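The great linen closet clear-out, part 5

I have reached the stripes. White and grey, checks in places, and so much fabric that once it's all bunched up I can't find a corner to save my life. 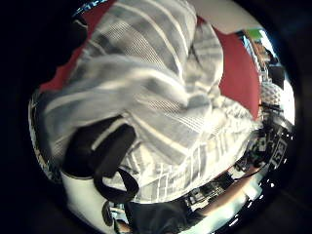
My sister-in-law is firmly of the opinion that anything you haven't put on a bed or a table since last November should go, and she told me so on the phone before I'd even finished complaining. Iron it once, she said, and if you hate the ironing you'll know.

Well, I hate ALL ironing, so by that rule we'd be sleeping on bare mattresses. But she has a point about the closet. I bought the Davholm shelf boxes last year to fix things and mostly I've just filled them up (they're nice boxes though! the lids stay on!).

So the stripes are on the maybe pile. I love them, they go with everything, and they wrinkle if you so much as look at them -- I tried folding in thirds, then in half, then rolling, and the rolling was best. A couple of old pillowcases went straight to the rag bin, and the flannel stays, no discussion.

Next up is the towel shelf, which scares me a little. If anyone has a trick for folding fitted sheets that works with short arms, please leave it in the comments.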